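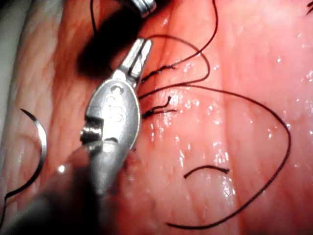

I've spent a good part of my working life on planning software for surgical robots, and I've come to believe that we give far too much love to the needle and not nearly enough to the thread. A needle is a planner's dream, being rigid and curved in a way you can write down before breakfast. Then look at the thread, one strand wandering off across the tissue in a great loose loop, others crossing over each other near the open jaws, and a little tuft of cut ends by the wrist that any colour-based tracker would happily mistake for more of the same. Ask your software which strand goes where and see how you feel!

At Judness we tried the usual remedy, more labelled stills (2,546 of them by January), and our perception module, Stolex, got very good at finding dark pixels. What it couldn't do was tell the planner which strand passed over which, and the planner, bless it, went ahead as though every crossing were settled.

So my plea, for what it's worth, is that we let perception say "I don't know" and build planners that can listen. Give me 4 candidate paths for the thread with an honest score on each, and a controller willing to pull gently and look again, over one confident centreline any day. It's slower, and the demo is duller, and I've had that argument more than once over lunch in Plilville. I'd still rather have the slower one running when the strands cross.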